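Drivstead questions color-only sorting of push buttons, publishes its own bench practice

Parts reseller says matching cap colors is a poor substitute for reading the switch body

MALHOTRA, 28/03/2024 – Drivstead, a reseller of surplus and returned control panel parts, today released the sorting guide its benches use for industrial push buttons. The guide is free to download. It makes no claim to be a system, and the company would like to see fewer people selling systems.

The trade in storage products for small electrical parts has grown noisy. Buyers are told that a rainbow of bins will cut errors, speed up packing and more or less run the stockroom. Drivstead has bought its share of rainbow bins. After a trial that ran through last August at its Nemidora site, the company went back to plain trays on a padded tabletop.

"We were promised that color would do the thinking," the company said in a statement. "A red cap tells you the cap is red. It says very little about the contacts underneath, and the contacts are what the customer is paying for."

During the trial, 1,351 returned push buttons passed over the benches. Of those, 810 had a cap color that matched the packing slip, and the company had assumed that most of these could go straight back on the shelf. Many could not. Caps get swapped in the field, and a mushroom head can end up on a body it was never ordered with. Sorting by cap alone would have put those units in the right color bin and the wrong box.

The published guide runs to 2 pages. It asks the sorter to stand a unit upright if it will stand, read the markings on the body, check the terminals, and only then look at the cap. Units that have been checked go in one tray. Units still waiting go in another. Anything doubtful stays out on the tabletop between the two until someone settles it, and no third tray is provided, on the view that a tray for doubtful parts fills up and is forgotten.

Felt is recommended for the work surface. Drivstead does not claim that it protects anything from a real drop. It keeps parts from rolling, it is quiet, and a loose screw can be found on it. The company tried a ribbed rubber mat sold for the purpose and saw no benefit that justified the price.

On trays, the guide is equally cool. Shallow plastic with a raised rim is enough. Dividers are discouraged, as push buttons come in too many lengths and a unit lying on its side rarely fits the slot somebody designed for it. The trays at Nemidora are in strong colors so that two of them can be told apart at a glance, and the colors carry no other meaning.

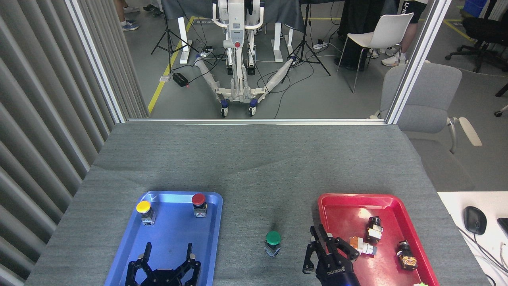
Keyboards and mice should stay off the padded area, the guide says, and paperwork should too. Counts are entered once a tray is finished. Drivstead tested entering each unit as it was handled and found that sorters lost their place more often, with no gain in the final count.

The company is also dropping the Grolent label scheme, under which every tray carried a printed color key. Labels will be limited to the shelf and the shipping box. Existing stock labeled under the scheme will be sold through as it is, and the first 1,000 units relabeled will be checked a second time before they ship.

Drivstead makes no forecast of savings. It will compare returns over the coming months and says it will publish the result whether or not the plain method comes out ahead.

The guide may be copied and changed without permission. Trade customers can request a printed copy with their next order.

About Drivstead
Drivstead buys, checks and resells push buttons, selector switches and related panel parts. Its main office is in Malhotra, with a sorting and packing site in Nemidora.

Press contact: Drivstead press desk, Malhotra office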